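Plonix build log — January
by Amna Janjua

Home | Builds | Tools | Bench Calendar | Log in

Friday, late. Picking up from where I left off with the wrist cables. I rerouted both of them outside the forearm after the left one snagged again, and I'm fairly happy with the result, although it looks like I've hung laundry on the thing. The loops are longer than Tariq wanted. I tried it his way first (short, tight, zip ties everywhere) and the left wrist couldn't get through its last bit of roll without tugging on the connector, so long loops it is!

Next up was grip force. The Luvix driver boards take a number from 0 to 100 and the manual won't tell you what the number means. We'd been running at 80 since the first build night, which is fine for blocks and terrible for thin plastic — the rim of a bowl flexes and then the whole thing wants to hop. I dropped the left side to 37 and left the right at 63, so one hand steadies and the other does the work. Feels much calmer on the sticks. I want to try 17 on the left too, just to find out where it starts slipping, but that can wait until I've had some sleep.

I've been sticking to tableware for all of this. Cutlery is the mean part. A fork flat on a tabletop gives the fingers almost nothing to get under, and a spoon handle likes to roll away from you. Handles on cups are nearly as bad, depending on which way round they are.

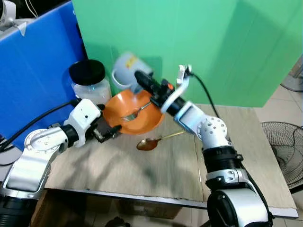
Both arms on table work, a bowl and cutlery out.

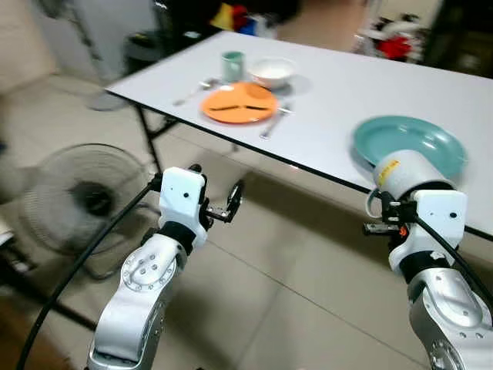
Kofi Gyamfi wrote back that he'd leave the force numbers alone until the finger pads are swapped, as the old rubber has gone shiny and any setting I find now will be wrong by next week. He also wants the left and right values written on tape and stuck to the driver box, so whoever sits down next doesn't crank it back up to 80.

Fair enough on both. The tape is on. For the pads I have a strip of the Pletard silicone left over, enough for one pair if I cut it carefully, and I've asked Yi-chun whether she has more.

Still to do:
- recheck shoulder zero on the right arm, it drifts a hair after a long session
- print a new strain relief, the current one is too stiff
- find the good 2.5 mm hex key, please, whoever has it

Recent entries
Cable routing, second try
Mohmand gearbox teardown
Why the left elbow squeaks
Luvix driver settings we've tried
Shop night notes, December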